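How to pack a drawer so everything stays visible

Empty the drawer onto the bed and wipe it out. Measure the inside height before you start folding. Mine is 6 inches, and a shirt folded in thirds and then in half stands just under that.

Lay each shirt face down and smooth it with your palm. Fold both sides in toward the middle, tucking the sleeves back. Bring the hem up to an inch below the collar, then fold again until the piece will stand on its own. If it slumps, the last fold was too loose - open it and press harder.

File the shirts upright from front to back, darkest at the back. I fit 13 in a row. Leave a hand's width free so you can pull one out without dragging its neighbors along.
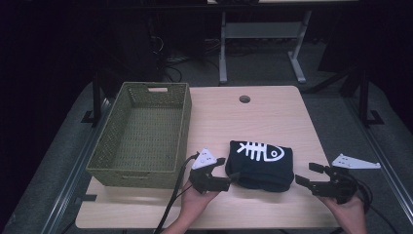 Heavy sweatshirts go in a separate row, folded once less. Socks can fill the gap at the side. When the row gets tight, move the winter things to a shelf. Refold anything you tried on and put back.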